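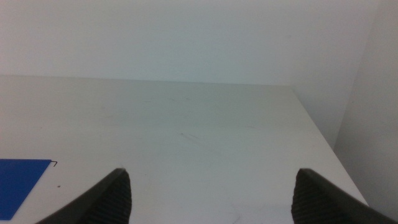 Table check before recording – what's your rule?

durport_cell3
Posted 8:14 am
We're rewriting the start-of-shift checklist for the arm cells at Durport. The old one says "clear and clean work surface" and everybody reads that differently. One shift wipes the table, another just moves the parts off. I'd like wording that two people would apply the same way. What do you use?

pratau_mk
Posted 8:40 am
Ours has three lines. Nothing on the table that isn't on the task sheet. Wipe with a dry cloth, then look across the surface from the side. Fingers fully open, pads checked for grit in the grooves. Initial it and go.

ohmward
Posted 9:02 am
Add a line for small metal. Staples, wire ends, clipped zip ties. They stick to sheets and get dragged under whatever you're picking. A crumb I can live with. A bit of wire in a pad groove marks every part after it.

pratau_mk
Posted 9:10 am
Agreed on metal. I don't agree on the crumb. If the rule is a clean table then it's a clean table. Once you allow some debris you're back to everybody deciding for themselves.

gridsquare75
Posted 9:31 am
Depends what the cell is for. At Lockwood we stopped treating scuffs as a fault. A white top gets scratched, and we were swapping panels for marks that made no difference to the pick. Now we only log a mark if you can feel it with a fingernail.

durport_cell3
Posted 9:47 am
The fingernail test is good, I'll take that. What about colored sheets left on the table between tasks? We have people who say it's fine if it's at the edge.

gridsquare75
Posted 9:55 am
Not fine here. If it's in camera view and not on the task sheet, it comes off.

lowtorque
Posted 11:20 am
I'd go easier than that. We ran 2000 cycles at Prusberg with a card in the corner and saw no change in the pick rate. Write it down in the log and leave it.

ohmward
Posted 11:36 am
One cell, one task, fixed light. I wouldn't put that in a standard.

lowtorque
Posted 11:41 am
Fair. But a 19 line checklist gets signed without being read. I've seen that too.

durport_cell3
Posted 1:05 pm
Draft is at 14 lines now – surface, loose metal, sheets, pads, finger opening, then the guarding and e-stop items we already had. Crumbs come off. Scuffs get the fingernail test. I'll post the full text once second shift has tried it.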